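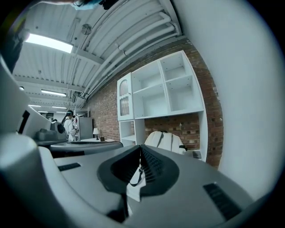 What made the arm keep pulling after the gripper had opened?

A strap had looped around one of the fingers, and the controller took an open jaw to mean that the object was gone.

Figure 1. View from the hand-held gripper during collection. White fabric with a thin black strap lies under the ridged jaw pad; shelving and a backpack are farther off.

5. The strap failure

I promised in the introduction that I'd come back to the fault that stopped us in May, so let's get into it. The short version is the two lines at the top of this section. The long version takes a while, and a fair amount of it is my own doing (I wrote the release check, and I was pretty pleased with it at the time).

5.1 What happened

We were running the bag-moving task on the Plonier arm with the policy trained as described in Section 3. The arm picks up a soft item, carries it over to a bin, lowers it, opens the jaws and backs off. Backing off is the fast part. We had set it fast on purpose, since there's nothing in the jaws by then and a slow retreat eats up a lot of lab time over a long day.

On the trial that went wrong, the item was a cloth bag with one loose strap. The pickup looked good. The carry looked good. The jaws opened, the bag dropped into the bin, and the strap stayed hung over the left finger. Then the arm backed off at full speed and took the bag, the bin and a corner of the table cover along with it. Liesl Oberholzer was on the stop button and hit it fast, but the bin was already on the floor. She was well outside the taped line and so was I. I still didn't like it one bit, and we shut the arm down for the rest of the day.

My first guess was a bad gripper motor. My second guess was a bad gripper motor too, I'm sorry to say, and I spent a whole Sunday swapping it out. The new one did exactly the same thing as soon as we draped a strap over the finger by hand.

5.2 Why the controller didn't notice

The release check lives in Plernance, our in-house control layer. It reads the jaw opening, and once the opening passes a set width and stays there, it reports the item as released. That works great for boxes, cups and folded towels. A strap doesn't care how wide the jaws are. If it's lying over the back of a finger, opening the jaws does nothing to it, and closing them again does nothing either.

You'd think the force sensor at the wrist would have saved us. It was on, it was logging, and the pull shows up clearly in the log as soon as the strap goes tight. The trouble is that we had told Plernance to ignore wrist force during the retreat. Fast moves shake the tool enough to trip the limit all by themselves, so months earlier I had masked the signal for the retreat and put a note next to the line saying I'd tune it later. I hadn't tuned it. The same mask was on during every earlier run reported in this paper, which is worth knowing if you're comparing our numbers with your own.

5.3 What the training data had to do with it

A masked sensor explains the dragging. It doesn't explain why the strap was on the finger in the first place, and for that we had to go back to the demonstrations.

We had 3,818 of them, all made with the hand-held gripper. Naheed Pirzada went through the lot and flagged every one where the item had a strap, cord or handle that could hang free. She also marked whether the person had cleared the strap before letting go. It was slow work and I'd like to thank her for it properly, so consider this the thank-you.

What she noticed is kind of obvious once you've used the tool yourself. When a strap catches on your gripper, you feel it. You give your wrist a little shake or tip the tool forward, the strap slides off, and you carry on with the next item without thinking about it. I do it too. I watched my own recordings and there I was, flicking away, with no memory of any of it.

And then our cleanup script threw most of those moments out! It was built to drop demonstrations with jerky motion near the release, on the theory that jerky meant the operator had fumbled. After cleanup we were left with 2,605 demonstrations, and the shake had all but disappeared from them. The policy learned from people who seemed never to get caught on anything.

The camera view adds its own trouble. Look at Figure 1 again: the gripper body fills a big share of the lower half, and the strap is a thin dark line against the white cloth. A strap over the outer side of a finger could easily be out of view altogether. I don't think a person looking only at that kind of picture would reliably spot a snag, and I wouldn't bet on the policy doing any better.

5.4 What we changed

The mask went first. Wrist force is now read all the way through the retreat, with a higher limit than during the carry, and the arm stops if the limit is passed. To keep the shaking from tripping it, we start the retreat slowly. The tool moves a short distance at low speed, Plernance compares the wrist force with what it was before the pickup, and the arm only speeds up if the two match. If they don't match, the arm goes back over the bin, tips the tool forward and tries again. It gets 3 tries and then it waits for a person.

We also put the jerky demonstrations back in wherever Naheed had flagged a strap, and retrained. I was nervous about that one, and the new policy does tip the tool more often than it needs to, including over items with no strap at all. It looks a bit fussy. I'll take fussy.

The last change was to the rules for the room. The taped line used to mark how far the arm could reach. It now marks how far the arm could reach while dragging something on a strap, which pushed it back past the spot where I used to keep my chair.

5.5 Did it help?

We ran 300 trials with strapped items after the changes, using the same bin and the same table. The arm never dragged the bin. Snags still happened, and in most of those the tip-forward move freed the strap. In the rest the arm stopped and waited, and one of us walked over and unhooked it. I'm counting a stop-and-wait as a safe outcome here and as a failed trial in Section 6, so please don't mix the two up.

There are gaps. We never tested straps with metal buckles, which can hook on in ways that tipping won't undo. We also haven't tried a strap that is already tangled around something else in the bin, where a slow start could still pull hard before the limit trips. The group at Dundham has the same control layer on a stronger arm, and I've asked them to leave the retreat at low speed until they've set a force limit of their own. The limit we use was tuned on our arm, with our tool, in the Montoya building, and copying it over to different hardware would be a bad idea.

One piece of housekeeping for anyone using our logs: the runs before the fix have the wrist force recorded but not acted on. The column is there and the values are good. The flag next to it reads "normal" during every retreat, strap or no strap, and should be ignored.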